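4.2 Why short scenes held their viewers

The clearest result in our data, and the one we were happiest to find, concerns the length of scenes in entertainment formats made by small independent producers. We worked from 647 episode logs supplied by Nestum and Coltatico, two companies that commission studio shows and cooking contests for regional channels. Each log gives the running order minute by minute, along with the share of viewers who stayed to the next break.

Episodes whose opening segment ran under two minutes kept far more of their audience than those with a long host introduction. Wada and Kvam saw hints of this in their earlier study of quiz shows, but their sample was small and drawn from a single season. Ours covers 59 series, and the pattern holds in nearly all of them - even in talent contests, where we fully expected the opposite!

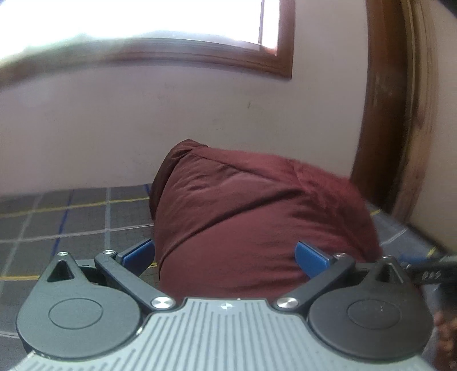
Figure 3. Hand-held gripper with blue rubber finger pads closed around an object.

We then asked whether the effect came from the edit or from the cast. Dagmar Murín recoded a subset of the logs by hand, marking every change of speaker, and Taha Mansour compared her codes with the producers' own notes. Agreement was high for studio shows and weaker for formats shot on location, where several people often talk at once. The cast explained some of the difference, but the edit explained more, and this was true at both companies.

One series deserves a closer look. Ravn, a Saturday evening dance contest, moved its judges' banter from the top of the show to the second half in March. Retention through the first break rose in the next episode and stayed up for the rest of the run. A single series cannot settle the matter, of course, but it is a lovely natural test, and we return to it in Section 5 together with the almost 2000 viewer comments collected by Grímsdóttir.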